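Holding pressure: what a season of biomethane tractors says about on-farm refuelling

February 14, 2025

The engine is the easy part of a methane-fuelled tractor. Spark-ignition gas engines have been in buses and lorries for decades, and the changes needed to put one under a tractor bonnet are well understood. Storage and refuelling are harder, and they decide whether a machine can work a full day in the field.

Diesel carries a great deal of energy in a small, awkwardly shaped tank that can be fitted wherever there is space. Compressed methane needs cylinders, and cylinders need straight lengths of chassis, guarding, and mounting points that will not crack when the machine crosses a ploughed headland. For the same volume, gas at full storage pressure holds roughly a quarter of the energy of diesel. A tractor designer therefore has to choose between more tank, fewer hours, or a lighter job.

The Jistedley trial

At Jistedley, a mixed dairy and arable holding of 726 hectares, two methane tractors were put to work last June alongside the existing diesel fleet. Both were built by Tremer on its mid-range platform. The farm already ran a digester fed on slurry and grass silage, with an upgrading unit that removes carbon dioxide, water and hydrogen sulphide from the raw biogas. What it lacked was a means of compressing the cleaned gas and putting it into a vehicle.

The compressor station came from Sakis, which makes small skid-mounted units for sites without a gas grid connection. It feeds a bank of storage bottles at high pressure. The tractor is then filled from the bank in stages, lowest-pressure bottle first, so that the fullest bottles are kept back for the end of the fill. This cascade arrangement needs a smaller compressor than direct filling would, and the compressor can run overnight at a steady rate.

Each tractor carries its main cylinders in place of the diesel tank and the lower cab steps on one side. An optional pack can be hung from the front linkage. With the front pack fitted, the machines completed a working day of loader and trailer duty on one fill. Without it they returned to the yard at midday. Neither was used for heavy cultivation, where the diesel tractors stayed in charge.

Filling time

A fast fill from a full bank took less time than a diesel fill from the farm's own gravity tank. The second tractor was the difficulty. By the time it reached the dispenser the bank was partly drawn down, and the final stage slowed as the pressures in bank and vehicle came closer together. The farm's answer was to stagger the two machines, one at breakfast and one in the evening.

Temperature matters as well. Gas entering an empty cylinder is compressed by the gas coming in behind it, and warms up. A warm cylinder reaches its pressure limit with less mass in it, so the gauge reads full and then drops as the tank cools. Operators used to a diesel dipstick found this irritating. The dispenser software corrects for ambient temperature, but it cannot measure the temperature inside the cylinder, and the correction is deliberately cautious.

Over the trial period the two machines logged 726 fills. Of these, 60 were ended early by the dispenser, nearly all for a pressure reading that rose too quickly. A revised control setting reduced the rate of early stops in the later months.

Gas quality

Tractor engines tolerate less variation in fuel than a fixed generator does. The upgrading unit was set to a minimum methane content, with off-specification gas diverted to the farm's combined heat and power engine. Moisture was watched most closely, as water in high-pressure lines can form ice at the regulator when the gas expands. An additional dryer was fitted after the first cold spell — an expense that was not in the original budget.

Compressor oil carry-over is the other known fault. The filter elements were changed every 143 running hours, well inside the maker's interval, and the used elements were weighed to see how much oil they had caught. 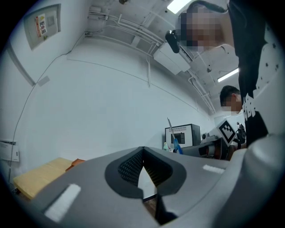
MACHINERY & POWER

Costs and servicing

The price of a methane tractor remains above that of its diesel equivalent, and the compressor station is a further charge that falls on the farm. The case improves where gas is already being made and where the alternative is to flare it or sell it cheaply. It weakens on a farm that would have to buy gas in by trailer.

Servicing is close to that of any spark-ignition engine. Plugs are replaced at fixed hours, there is no particulate filter, and the exhaust is treated by a three-way catalyst. Cylinders must be inspected at set intervals and withdrawn at the end of their certified life. Dealers need a ventilated bay and gas detection before they can take the machines indoors, and not every branch has them.

Sepúlveda, which supplies valves and regulators to both companies, is working on a larger-bore receptacle that would shorten the last stage of the fill. Prototype parts are due at Jistedley in June. The farm also plans to add bottles to the bank, taking its usable store to 204 kilograms, enough to fill both tractors one after the other.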